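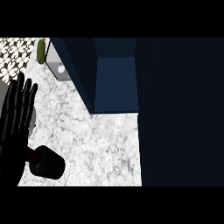

A robot hand over the counter of a computer-made kitchen, with a cucumber standing at the back.

A Visit to the Robot Kitchen

In February, a class of 8-year-olds went to an open day at the Adeleke robot lab. They wanted to see how a robot learns to work in a kitchen. The first kitchen they saw was inside a computer.

This kind of make-believe place is called a simulation. It works a lot like a video game. The counter, the cupboards and the food are all drawn by the computer, and so is the robot. If a simulated robot drops a jar, there is no mess to clean up. The computer puts everything back and the robot tries again.

Jummai Usman works on the hand. She asked the children to pick up a pencil and watch their own fingers. Each finger bends in several places, and they do not all move at the same time. A robot hand has joints too, and the program has to tell every joint when to bend and how far.

"Yesterday it practiced 515 times," she said. "It got a good grip on 279 of them."

One child asked if that was a bad score. Titilayo Igwe, who writes the lab's programs, said it was better than the week before. The team looks at the misses to find out what went wrong. Sometimes the fingers close too early. Sometimes the thing rolls away.

After lunch the children took turns guessing where a robot should hold a mug, a spoon and a cucumber. Try it at home. How many ways can you pick up a mug?

New word
Simulation: a pretend version of something, made on a computer.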